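Kitchens & Baths > Countertops and Surfaces
Thread: Terrazzo or not terrazzo, I need to stop going back and forth

saltbox_jo
Hello all, long-time reader and very occasional poster. We are finally doing the kitchen after years of saying "next spring," and I have been stuck on the counters since September. I have fallen hard for white terrazzo with gray chips. My husband likes it fine but thinks we'll be sick of it before the cabinets are paid for, and my sister says it looks like the hallway of our old elementary school (it does, a little, and I think that may be why I love it).

The background is this. The kitchen is small and gets light from one side only. We have butcher block now, and I have oiled it and sanded it and apologized to it for long enough. I don't want black, I don't want anything with big swooping veins, and I'd like a crumb or two to be able to sit there without shouting at me. The cement-based slab we priced is from Trallow, and the other one we're considering is a resin type from Vutden. Samples of both are leaning on the toaster right now. White ground, gray specks, and the more I look at it the calmer I get.

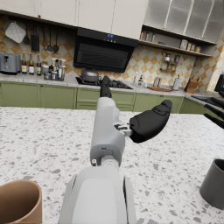 mossy_gate says we should get the terrazzo and quit worrying about fashion, which I know because she sent me a private message before I'd even finished fixing my typos! I'm putting it up here with her permission since it made me laugh. Her view is that plain white goes out of style just as fast and shows the coffee besides. So that is one vote in favor. I would love to hear from people who live with it, the good and the bad, and especially anybody who cooks with a lot of lemon and vinegar the way we do.

harrow_and_pine
Welcome out of the reading chair, Jo! I'm going to be the wet blanket, with affection. We put cement-based terrazzo in our last house and I loved it every single day, but I also fussed over it every single day, and those two things wore on each other. Lemon juice left dull spots near the sink. You could only see them with the light coming in low, around breakfast, but I am a person who is in the kitchen at breakfast, so there you go. Resealing wasn't hard. It was one more thing, though, in a life with plenty of things in it.

If you are truly a lemon and vinegar house, please look hard at the resin kind before you sign anything.

saltbox_jo
Thank you, this is just what I was afraid of and just what I needed. Did the dull spots ever polish out?

harrow_and_pine
Mostly. The man who came to do it charged us $90 and told me to use a cutting board like a grown-up. I did for a while.

tinbucket
I'll disagree with harrow here, in a friendly way. We've had the cement kind in a rental kitchen for 5 years, with tenants who I am fairly certain have never wiped anything, and it looks better to me now than when it went in. It has softened. An etched spot on a speckled counter is not the same animal as an etched spot on plain polished marble, where your eye has nothing else to land on. I think people hear "etching" and picture ruin, and what they get is a counter that looks like somebody cooks on it.

Where I would be careful is the size of the chips. Big chips are lovely on a floor, where you stand back from them. On a counter you're two feet away with a knife in your hand, and I found the large ones busy. Small and medium chips, scattered close, read almost like a solid pale color from the doorway, and then you get the pattern when you come up to it. With a warm tan floor tile next to it, laid in big squares with a pale grout, a counter like that can be very pleasant — the floor keeps the white from feeling like a dentist's office.

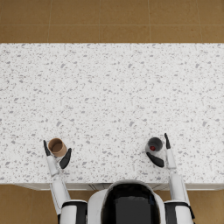 On edges and seams

saltbox_jo
I'm splitting this off with its own heading because two of you wrote to me about it separately. The fabricator wants to know about the edge, and I had no idea there was so much to know! Square, eased, rounded over, a thing called a mitered apron which adds $700 and makes it look thicker than it is. I like a plain straight edge. Is there a reason not to have one?

quiltbarn
Chips, my dear. I don't mean the pretty kind. A truly square edge on any stone-ish surface will get knocked by a pot sooner or later, usually right in front of the dishwasher. Ask for it eased, only slightly, so that it still reads as straight from across the room. Nobody in my family has ever noticed that ours isn't square, and it has survived my grandsons and a cast iron Dutch oven.

Seams I would lose less sleep over. A speckled surface hides them better than anything else I've owned. I do remember ours was set well away from the sink at the installer's suggestion, and I'd have them do that again.

tinbucket
Seconding the eased edge. Thirding it, if quiltbarn gets two votes for the Dutch oven.

harrow_and_pine
I'll go along with the edge, but I can't agree that seams don't matter. Ours was filled in a gray that was close and not the same, and once I'd seen it I saw it every time I made toast. Ask them to show you the fill against your own slab, in your own kitchen if they'll come out. Ours wouldn't. I should have taken that as a sign.

What to put on it, and what goes with it

mossy_gate
Out of the private messages and into the open, hello everybody. I want to talk about the fun part, which is the everyday stuff that sits out. I have Wiriya counters, the pale resin kind, and the first month I kept buying white dishes and wondering why the room felt washed out. Then I got a dark charcoal mug at a church sale, a plain straight-sided one with a matte finish, and set it down next to the stove, and the whole counter woke up. The gray in the chips came forward. I've been replacing our cups a few at a time ever since, dark gray and a sandy tan, and I never would have picked either one off a shelf for its own sake.

So before you spend another cent on samples, Jo, borrow a couple of dark plain cups and set them on the slab you have. See how it makes you feel with your coffee in it at 7 in the morning and again at night with the lights on.

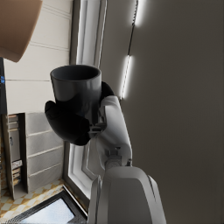 Where I've landed, for now

saltbox_jo
Well, I did as I was told. I carried both samples around the house on Saturday like a woman with two cats, and I squeezed a lemon on each one and went off to do the laundry. The Trallow piece has a faint ring, and the Vutden piece doesn't. My husband, who has been against the whole business, picked the Trallow anyway, ring and all, because he said the other one felt like a cafeteria tray under his hand. I hadn't expected him to have feelings about it! I can't say he's wrong — the cement one is cooler and a bit heavier somehow, and the specks look deeper in.

So we're leaning cement, small chips, eased edge, no apron. I'm going to ask about the seam fill and be a pest about it.

harrow_and_pine
I still say resin, and I'll still come over and admire the other one. Buy the good sealer, please. We used Masine and I had no quarrel with it.

quiltbarn
Glad to hear about the edge. What color are the cabinets going to be? You haven't said a word about the cabinets.

saltbox_jo
Oh, quiltbarn. I have five paint chips taped to the refrigerator and I am not ready to discuss it. Maybe a sort of mushroom? Or green. I'll start another thread.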